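Chapter 9
The Small Meeting Room: Light, Tables and Power

After reading this chapter you should be able to name the main parts of a small meeting room, explain how power reaches the people who sit in it, and carry out a simple check of cables and plugs before a room is handed over for use.

9.1 Why begin with a plain room

Earlier chapters dealt with large shared areas: the entrance hall, the open office floor and the canteen. Each of these has fittings chosen for it alone. The small meeting room is usually a more modest place. It has white walls, a hard-wearing floor and furniture that could serve equally well next door. Students on placement often pass over it quickly for that reason, and yet in the building survey at Daltthorpe, which supplies most of the cases in this chapter, small rooms gave rise to 703 of the 1297 requests received by the room services desk.

Most of those requests concerned three matters. The light was too strong or too weak for the work in hand, the chairs had been moved to another room, or there was no socket within reach of the table. The last of these was the most frequent and takes up the greater part of what follows.

Ceiling light should be considered first. A long tube gives an even light over a wide area and suits a room whose use changes from hour to hour. White walls and a white ceiling pass a good deal of that light back into the room. Where a tube is set near a wall, the person making the survey should stand at that wall as well as in the middle of the floor before recording the light as sufficient.
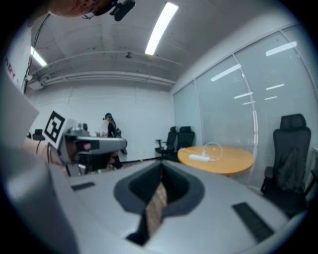
Figure 9.1 White walls, a white ceiling and fluorescent tube lighting.

9.2 The table and what stands round it

A round table has no head. It is therefore preferred for short meetings among people of equal standing, and it can be approached from any side. Its weakness lies in the supply of power. A long table can be placed with one end against a wall, close to a socket. A round table generally stands clear of the wall, and every cable serving it must cross a stretch of open floor.

The usual answer is a power strip laid on the table top. It is cheap, it can be moved, and people can see at once where to plug in. The cost is paid in cable. Each device adds a length of its own, and a table of modest size is soon crossed by loops that serve no purpose and leave little space for papers.

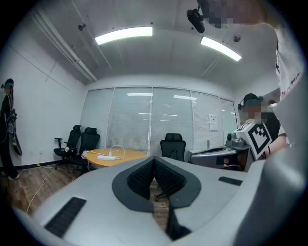
Glass partitions bring a further difficulty. They carry no sockets, and a table placed in front of one must draw its supply from another side of the room. Blinds fitted to the glass give privacy and reduce glare, but they should be counted as moving parts. No cable should be led behind them or tied to them.

Chairs must also be considered together with cables. An office chair on castors will run over a cable left on the floor, and repeated pressure damages the outer cover long before the fault can be seen. At Daltthorpe the survey team, led by Nathalie Smits, asked that any cable crossing the path of a chair be either covered or moved. The same rule was later taken up at the Kollano and Khurana sites.

9.3 Plugging in and taking out

A plug should be held by its body and pushed straight into the strip. It should be taken out in the same way, with the strip held steady by the other hand. Pulling on the cable strains the joint between cable and plug, where most failures begin.
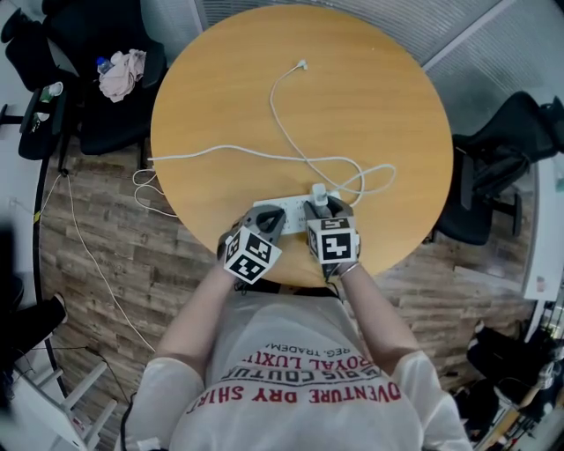 Daltthorpe, January 9, 2022

The survey note of this date sets out the order of work for a table with a power strip, and it is given here in shortened form.

Look along the whole strip before touching it. Follow each cable from its plug to its far end, and note any cable that leads to nothing. Bring loose ends back from the rim of the table. Gather spare length into a wide, flat loop, without tight bends. Clear bottles of water from the table before work starts. Record the room, the number of free sockets and any damage.

The note allows 40 minutes for a first visit to a room of this kind, including the light check described in section 9.1. A second visit was made in August, using the Zoston record sheet, which is reproduced at the end of the chapter and should be read before attempting Task 9A.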